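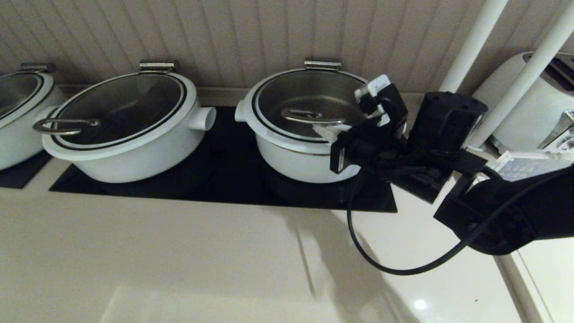 Asked by Huia Trevaskis in Kitchen & Cooking - 3 answers

Cloudy film on glass lids that won't wash off

I moved in January to a town with very hard water and the glass lids on my pots have gone cloudy on the inside. The pots themselves clean up fine. The lids look clear when they're wet and then the haze comes back as soon as they dry. I've tried dish soap, a scrubbing sponge and a second run through the dishwasher. The second run seemed to make it worse.

There is also brown gunk where the glass meets the rim, and I can't get a sponge in there. I cook for two people and use these most nights, so I'd like to fix them and not buy new ones. A neighbor told me to use Clirance, the descaler they sell for coffee makers, but the label doesn't mention glass or cookware. Is it safe? And how do I tell whether the glass is ruined or only dirty?

Answer from Róisín Dolan (marked as helpful)

If it disappears when wet and comes back dry, it could be either mineral scale or etching. They look the same at first. Test one spot before you do the whole lid. Soak a folded paper towel in plain white vinegar, lay it on the cloudy part and leave it for 20 minutes. Rinse and dry it well. If that patch is clearer than the rest, you have scale and it will all come off. If there's no change after a second try, it's probably etched by the dishwasher, and that is permanent. Etched lids are ugly but they still work.

For scale, do this:

Fill a dishpan or the sink with enough warm water to cover the glass and add 400 ml of white vinegar. Let the lid cool to room temperature before it goes in. Leave it half an hour, then wipe with a soft cloth. Baking soda on a damp cloth will take care of any spots that are left. Don't mix the soda into the vinegar - it fizzes and then you have salty water.

For the rim, use an old toothbrush or a wooden toothpick with a little dish soap. Go all the way around, rinse, and stand the lid on its edge to dry. I wouldn't use a knife, it can chip the glass or pull up the seal if there is one. Any lid that has metal parts attached shouldn't sit in vinegar overnight. I left one in from a Friday night to the next morning and the screw rusted.

I'd skip the Clirance. It may be fine, but if the label doesn't list cookware I wouldn't put it on something that drips back into food.

Answer from Cathal Ó Briain

Vinegar. Also stop putting them in the dishwasher. I quit doing that 2 years ago and mine are still clear.

Answer from Aidan Ó Dubhghaill

Agree with the first answer, but citric acid works better than vinegar and doesn't smell up the kitchen. One tablespoon in a quart of hot tap water. I get mine in a 900 gram bag and it lasts a long time, I use it on the kettle too.

If you keep using the dishwasher, check the salt or rinse aid setting. Mine was set for soft water when I moved in and everything came out white.

Comment from Huia Trevaskis

Did the paper towel test and the patch came out clear, so it's scale. Doing the rest tonight. The toothpick got most of the brown stuff out of the first one.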